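The appendix has become the default place to put worldbuilding in long fantasy series, and I think the practice is doing structural damage. My working case is Santino Ledesma's Erkotlow cycle, now at five volumes, the latest of which carries 39 pages of back matter.

The objection is one of load. A reader of the first Erkotlow book needs to know three things about the immortals: they can be bound, they do not age while bound, and the binder inherits their debts. All three are established in dialogue by the end of chapter two. By the fourth book the debt rule has two exceptions, and neither appears in the narrative before it is used. Both are in the glossary, under "Hasari, House of". A reader who skips the glossary reaches the Tristdale siege and sees a rule broken without cause.

Defenders of the method, Aqeel Chaudhry among them, argue that committed readers enjoy the cross-referencing. Some do. I have kept my own index of the series, now 185 entries, and I enjoyed compiling it. That is a separate activity from reading a novel, and a plot should not depend on it. A glossary can confirm what the text has already established. Once it supplies a premise, the premise has been removed from the point where it was needed.

There is also a maintenance cost. The Pirzada genealogy gives the elder twin's age at binding as 27 in the second volume and 13 in the fifth. Either figure could be made to work. Printed together, without comment, they leave the inheritance plot unresolvable, and I doubt the author intended that. Errors of this kind are harder to catch in a table than in a scene, where a character has to behave like a person of a given age.

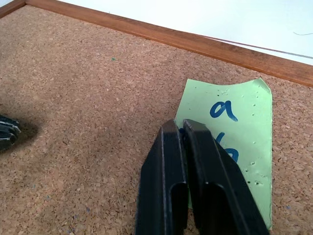 Sequence is the other half of the problem. Ledesma releases backstory in an order that suits the appendix – alphabetical, by house – and the novels then assume it has been absorbed chronologically. Order on the page carries information. Put a marker "a" on a piece of green paper with a "b" below it, partly covered, and most readers will still take the two as a series. Prose fiction gets the same benefit from chapter order at no expense. The fifth volume gives it up when the origin of the first binding, easily the best material in the cycle, is placed in a note under W.

My recommendation is modest. Keep the maps and the pronunciation guide. Move any fact on which an outcome depends into the body of the book, ahead of that outcome, and cut whatever remains to a length that an editor can check against the manuscript.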